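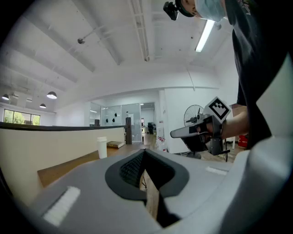

Slide 1. Hand-held gripper on the right, paper cup and book on a tabletop.

Speaker notes: "Can it clear the table yet?"
Luana Lopes, Treloar meetup, 4/26/19
Talk plus questions. Leave the slide up while people find seats.

Opening

Hi everybody, thanks for coming. I'm Luana, I work on grasping at Batomora, and I get asked one question at every family dinner: when is the robot going to do my dishes? I love that question! I'm going to spend tonight on a smaller version of it, which is whether a machine can clear one table.

Look at the tabletop on the slide. A white paper cup with a lid on it, a closed hardcover lying flat. If I asked anyone in the front row to tidy that, you'd have it done before I finished the sentence. (Ask somebody in the front row how they would pick up the book. Wait for the answer. Most people do it with their hands and can't say it in words, and that's the point of asking.)

The cup

Start with the cup because it sounds easier. Cups are nice and round, they stand up by themselves, and two fingers can close on one from nearly any side. But a paper cup gives when you squeeze it. Squeeze too little and it slides, squeeze too much and the lid pops. And you don't know if it's full! You and I find out in the first half inch of lift and adjust without thinking.

We ran 200 cup pickups in our lab with the arm working on its own. It dropped or crushed 16. I was thrilled with that number, and then my sister asked if I would hire a waiter who did that. Fair.

Pause here for the laugh, if there is one.

The book

Now the book, which I think is the more fun problem. A closed hardcover lying flat on wood has no handle and hardly any edge to get under. What people do is slide it to the edge of the table so it hangs over, then pinch the part that hangs. Or tip it up with a fingernail under the cover. Both of those are little plans with two steps in them, and the first step doesn't look like picking up at all.

Radka Karagiannis on our team taught the arm to do the slide. When it works it is beautiful, I could watch it all day. It works on a bare table. Put the cup between the book and the edge and we're back to square one, and every real table has a cup on it.

Why a person is holding the gripper

Back to the slide. You can see someone in a black T-shirt with the gripper in hand, and a small camera strapped on their head. The person brings the judgment and the gripper keeps it honest, since you only get the fingers the robot would get. Try one for ten minutes and you'll have new respect for your thumb.

(I have a hand gripper in my bag. Pass it around at the break, NOT now, or no one will listen to the rest.)

The blocky black-and-white square on top is a marker. A camera can use a pattern like that to work out where the gripper is and how it's tilted. Don't go deeper unless someone asks.

Shop floor

Teodoro Medrano from Jandico let me quote him on this part. They pack small orders, and they put an arm on one bench last year. Same bin, same boxes, same light every day, and it keeps up fine. It did 400 picks in a shift with 10 calls for help. Then a supplier changed to a shinier bag and it took them until May to get it back where it had been.

So yes, machines do shop-floor chores today, where somebody has arranged the floor for them. At home the only one doing the arranging is you, and if you've already lined up the cups, you may as well carry them to the sink.

Where I come down

My answers, say them plainly:
Clear one known cup from a bare table: yes, most of the time.
Clear a cup and a book: on a good day, slowly.
Clear your table, after your kids: no. Not this year.

I'm excited anyway. Three years ago the first line was a no as well. I used to spend a week writing the rules for one object, and now I spend an afternoon showing it instead, and the arm gets some of it right on shapes I never showed. Some. I can't tell you how good it feels the first time that happens.

If running long, skip the Promik clip and go straight to questions.

Questions I expect

Cost: I don't set prices, say so. The arm is the expensive part, the fingers are cheap and we break them constantly.
Jobs: talk about Jandico, Teodoro moved the person from that bench to returns. Don't speak for other companies.
Why not five fingers: more to control and more to fix. Two gets you surprisingly far. Samina Ghumman is in the audience and disagrees with me, so hand her the mic!
Folding laundry: groan, then answer. Cloth is harder than the book.

Thank Ryszard for the room and the projector. Get the gripper back before people leave.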